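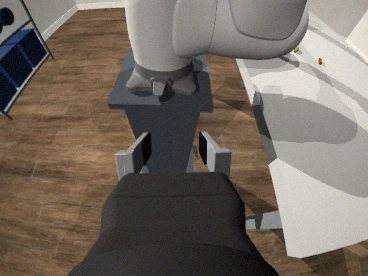 The Saven is a handheld light meter intended for checking illumination on desks, benches and tables. It has a detachable sensor, a two-line display and a rotary dial, and it replaces the older Saven that many offices still keep in a drawer. I used it through August in place of my Bühler, which has a fixed sensor. Fixed sensors are awkward on anything that isn't a flat horizontal surface. A smooth, rounded white shell, such as the one rising from the dark slate-gray pedestal, carries soft shadows on itself, and a reading taken on one side of a curve says little about the other. The Saven's sensor can be held at whatever angle the surface requires while the display stays facing the user.

The sensor connects through a coiled cable with a locking plug. Stretched fully, the cable pulls on the sensor and tilts it, so I kept the meter body closer than the manual suggests. The dome is recessed slightly into its housing, and dust collects in the groove. A dry brush removes it.

Power comes from 2 AA cells. The battery door uses a coin slot in place of a latch. I would have preferred a latch.
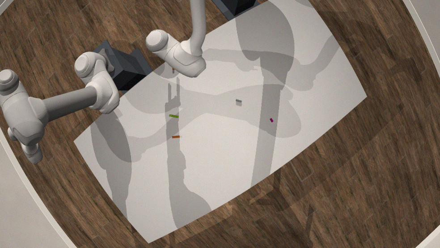
Readings and repeatability

Absolute accuracy is hard to judge without a calibration bench, so I compared the Saven with the Bühler at fixed points marked with tape. At a point where the Bühler gave 300 lux, the two meters agreed within 7 lux. Close to a south window at noon the Saven showed 2,579 lux and drifted as thin cloud passed, and I did not attempt a comparison there.

Repeatability on one point was good provided the sensor was set down and released. Holding it by the rim is enough to shade the dome at low angles. The manual covers this in a single sentence, next to the disposal instructions.

The hold button freezes the display immediately. The averaging mode is more useful under mixed daylight and electric light, although it gives no indication of how long it has been running. Pressing the dial ends the average and also clears the previous value. I lost several readings before I learned to write each one down first.
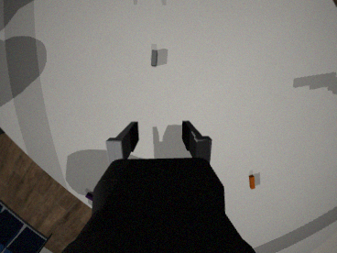 Grid measurements take patience. The meter stores values in sequence with no label, and there is no way to delete one from the middle of a series. If a point is measured twice by mistake, every later value moves one place down the list. Marlies Lüthi, who was reading numbers off for me on a long table, suggested starting each row with the sensor cap on so that a zero marks the break. This works and costs one storage slot per row.

Pale matte surfaces make it easy to overrate a lighting layout by eye. The brightness of the top is partly reflectance, and the meter reads only what arrives. I took all values with the sensor flat on the surface and the overhead lights given time to settle after switching on.
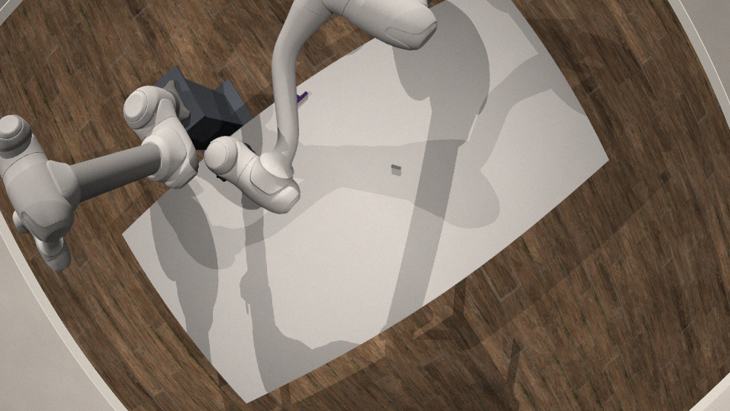 Export is over a USB cable to a plain text file, with one value per line and no time stamp. The Roron software supplied in the box draws contour plots from this file, but it assumes a square grid. Long tables come out distorted. I used a spreadsheet.

The display has a backlight that cannot be turned off below a certain ambient level. In a dim room it adds a small amount to the reading if the sensor is placed beside the body, so the cable should be used at half its length there.

The carrying case is stiff and fits the meter, sensor and spare cells. Zullmont sells a tripod bracket for it separately. Grethe Þórarinsdóttir lent me hers, and it held the sensor level on a vertical survey without slipping, though the thumbscrew is small for gloved hands.

I am keeping the Saven for angled and curved surfaces and for any job where my own shadow would fall on a fixed sensor. The Bühler is faster for a single reading on a desk, and it stays in the bag.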